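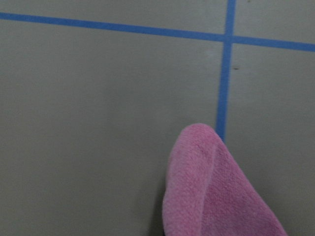 Apuntes de Alojamiento Rural, tema 3: la bienvenida

Casi todos los huéspedes deciden si van a volver en los primeros 20 minutos, o eso he visto yo siempre (¡y mira que he abierto puertas!). 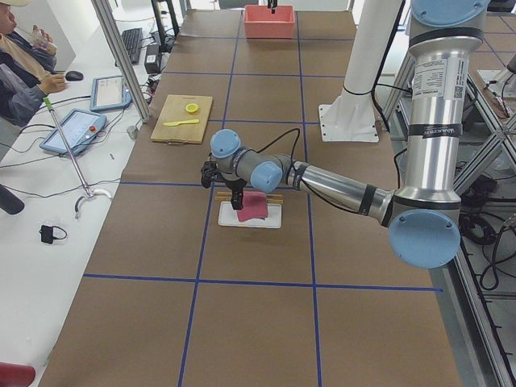
Mocanu
Docente de Alojamiento Rural

En el hostal Disley teníamos 17 habitaciones y una sola persona en recepción, así que las llaves se preparaban antes de comer, con el horario del desayuno escrito a mano.
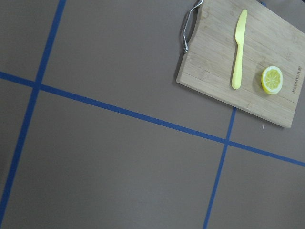

Y ojo con el desayuno, que luego llegan las reseñas. Preguntad por alergias al confirmar la reserva y otra vez en la puerta. Para la próxima clase traed redactado vuestro mensaje de bienvenida, una carilla como mucho.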